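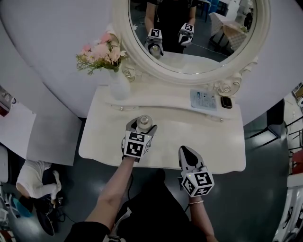
八月の朝四時、バイバは灯台の階段を駆け上がっていた。渡り鳥が来る! 今年いちばんの群れが、リュジツの岬をもうすぐ越えるのだ。

「遅いぞ!」上からフルヘンシオの声が降ってくる。双眼鏡を首から2つもぶら下げて、もう踊り出しそうな顔をしている。

「だって、パンを焼いてたんだもの。ほら、まだ熱いよ」

ふたりで手すりに肘をつき、パンをかじりながら沖をにらんだ。風は北東、潮の匂いが濃い。最初は雲の切れ端かと思った。それがふいにほどけて、何百もの翼になった。

「来た、来た、来た!」

バイバは数取器を夢中で押した。親指が痛い。でも止められるわけがない! 鳴き声が頭の上を川みたいに流れていく。200、900、二千を越えたあたりで、フルヘンシオは泣きながら笑っていた。

空がすっかり明るくなったころ、数取器は3,031で止まった。

「去年より多い?」

「ずっと多いとも! イワンに電話だ、あいつ絶対に悔しがるぞ」

バイバは最後のパンを半分に割った。そのとき、遅れてきた7羽が、朝日の中をまっすぐこちらへ飛んできた。彼女はあわてて、また親指を構えた。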